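# 小零件收纳：九格抽屉柜的分类和标签

2022/10/18

螺丝、垫圈和端子的存放方式，我改过三次。第一次用饼干盒，第二次用自封袋，第三次用带活动隔板的透明盒。三种办法都用了半年以上，都有记录，所以这篇只写结论和现在的做法，过程里的争论从略。

先说饼干盒。优点是不花钱，缺点是找一颗M3×8的时间和盒子里的总量成正比。我有段时间把所有公制螺丝倒在一个盒子里，每次用之前先倒在报纸上翻，翻完再用纸折成漏斗倒回去。总量不大的时候可以接受，超过两百颗以后就不行了。上次清点，全部螺丝是1263颗，不含垫圈。清点花了一个晚上加一个上午，数完之后我就再也没有把它们混放过。

自封袋的问题在于袋子本身。袋口的压条开合次数多了会裂，M4以上的长螺丝会从角上戳出来。另外袋子立不住，放进抽屉里只能平铺或者卷起来竖着塞，标签写在袋子正面，卷起来就看不到了。我试过在袋子上缘打孔，用铁环串成一本，翻是好翻，但整本很重，取一颗螺丝要把整本拎出来。Gun-woo Seol到现在还在用这个办法，他的零件种类少，主要是电阻和排针，重量不是问题。

活动隔板盒用的时间最长。Drellar那一款深度合适，盖子也严，毛病出在隔板和底面之间的缝隙：薄垫圈会从缝里钻到隔壁格子。M2垫圈厚0.3毫米，缝隙我用塞尺量过，最宽处0.4毫米。用热熔胶可以封，封完隔板就不再是活动的，等于放弃了这个盒子的主要功能。还有一点，盒子一旦侧翻，如果里面没有装满，所有格子会同时串货。我翻过一次，里面是M2到M3的自攻钉，分拣用了两个小时。

## 换成抽屉式

抽屉式的好处是每一格都是独立的容器，可以单独抽出来放到工作位旁边，用完再插回去。格与格之间不存在缝隙问题。缺点是总容积小，同样的外形尺寸，框架要占掉一部分空间，而且每个抽屉只能开到一定程度，里侧的零件要靠手指往外拨，或者把整个抽屉抽出来。

选型的时候我看的是几项：抽屉正面是否透明，抽屉之间有没有实壁，能不能单手提走，顶面能不能临时放东西。颜色不在考虑范围之内。Kokkonen有一款格子更多的立式柜，但是每格太窄，手指伸不进去，只适合放电子元件。五金类零件需要抽屉宽一点、浅一点。

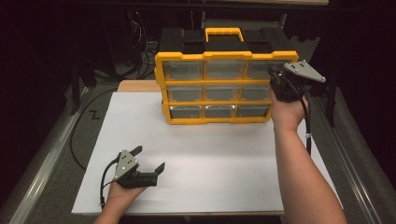
分类的原则是按取用时的思路来分，和零件本身的学名没有关系。我修东西的时候，脑子里想的是“要一颗能拧进木头的短钉”，不会去想“沉头自攻，标准号多少”。所以第一级按连接对象分，第二级才按直径分。柜子正面是三行三列，正好把连接对象放在行上，直径放在列上：上面一行给金属和机螺丝，中间一行给木头和自攻钉，下面一行给塑料件、垫圈和其他；每一行从左到右由细到粗。这样定位一颗螺丝只需要两步判断，不需要看标签。我先在纸上画好表格，再动手装，装之前抽屉全部保持清空，避免装到一半又调整顺序。

有两处例外。一是螺母。螺母按理应该跟着机螺丝走，但是放在一起占掉的体积太多，上面一行装不下，最后挪到了下面一行最右边，和垫圈共用一格，中间用一片裁好的硬卡纸隔开。卡纸高出抽屉底面两厘米，下缘贴了一条双面胶，目前没有发现垫圈钻过去。二是端子。压线端子我有231个，分红、蓝、黄三种绝缘套，形状不规则，松散地放很占地方，就没有进柜子，单独装在原来的隔板盒里。端子厚，不存在钻缝的问题，旧盒子用在这里正合适。

## 每格的上限

抽屉装得太满，抽出来的时候最上面的零件会卡在框架横梁上，硬拉会把零件刮到后面去，掉进柜体深处。我现在规定的上限是高度的三分之二，M3以下的小螺丝可以到四分之三。常备数量另有一条线：

- M2、M2.5：各长度留50颗
- M3：常用长度留50颗，M3×20以上的留20颗
- M4及以上：各长度留20颗
- 自攻钉：不计数，看高度，低于三分之一就补

多出来的部分放回原包装，原包装集中放进一个纸箱，箱子外面写“补货”。补货箱不分类，反正一年开不了几次。

## 标签

标签试了两种。手写美纹纸，写得快，换得也快，三个月左右边缘发毛。标签机打的覆膜标签耐久，但是胶很强，换位置的时候会在抽屉正面留下痕迹，用酒精擦要擦很久。正面透明是选它的理由之一，糊上胶痕就浪费了。现在的做法是标签贴在抽屉正面的下缘，只占很窄一条，上面大部分面积留着看里面。内容只写规格，不写用途，例如“M3 机”“4 木”。

Kristine Talavera建议在每个抽屉里再放一颗样品，用透明胶粘在正面内侧。我照做了两格，看起来比文字直观，问题是胶带在抽屉里沾灰，沾上灰以后会把小垫圈也粘住。这两格后来撤掉了。如果用热熔胶点一下固定应该可以，暂时没有做。

## 搬动

柜子平时放在架子第二层，用的时候提到桌上。顶上有提手，单手就可以。装到三分之二之后重量增加很多，我提的时候另一只手会托住底部。抽屉没有锁扣，提起来向前倾斜的话会滑出，所以保持柜体略向后仰，抽屉正面朝外。Geum-ok Seok的办法是用一根宽橡皮筋横向箍住正面，三行箍三根。我试了，有效，就是每次取东西要先摘橡皮筋，只在带出门的时候用。

放在桌上的时候，后面最好靠着墙或者别的重物。连续抽几个装满的抽屉而不推回去，重心会前移。我一次最多抽出两个。

## 还没解决的

内六角和十字混放在同一格，目前靠眼睛分。最干净的办法是再买一个同样的柜子，一个放内六角，一个放十字，行列规则完全不变。架子第二层的宽度够放两个，第一层不够。等三月份把架子上那台旧打印机处理掉再说。

英制螺丝有一小袋，都是拆旧机箱剩下来的，规格没有量完。先放在补货箱里，袋子上写了“英制，未量”。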